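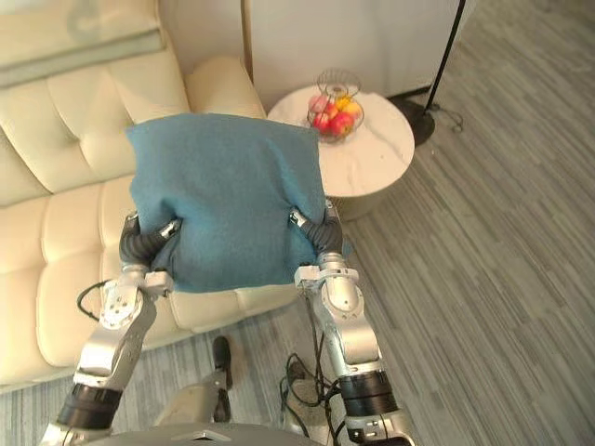 Maintenance Technician, Two-Arm Household Robots (full time, Etdale)

Nimetti is looking for a technician to take care of the robots in our home test rooms in Etdale. The robots practice ordinary work in furnished rooms: they lift cushions, put things on tables, tidy a sofa. Your work is to keep their arms and hands in good condition, so that the morning session can start at 8:30 without delay.

What you will do

Every morning you check both arms of each robot before power is switched on. You go through the screws of the arm segments with the torque driver, look at the joint housings, and move each finger by hand to feel if something is stiff. Our checklist has 56 points and a trained person needs 90 minutes for one robot.

You replace worn finger joints and wrist actuators and calibrate the gripper again after each change. Grip force is the most delicate setting. If it is too low, a cushion slips out, and if it is too high, the fabric gets marks and the small finger joints wear early.

You also look after the cables. Most of our stops last winter were from a cable which was caught or pulled at the elbow, so we ask that you check the length of every loop with the arm fully stretched and also fully folded. All repairs are written in the service log on the same day, in English.

What we ask from you

At least 3 years of work with industrial or service robots, or a similar experience with small electric drives. You can read a wiring diagram and you can solder. Knowledge of Szilágyi controllers is welcome, but we will teach you. A diploma is not necessary if you can show us your work.

Please note that you will kneel on the floor often, and one Saturday each month is a working day.

What we offer

A permanent contract after the trial period, your own bench and tools, and lunch from Gustora on working days. Training begins in March with two weeks beside our present technician.

How to apply

Send your resume and a short description of one repair which was difficult for you to Inna Nazarenko, Test Rooms, Nimetti. Please write reference 239 in the subject line. We answer every letter. Candidates who are invited will spend half a day with us and do one real gripper calibration, and this half day is paid.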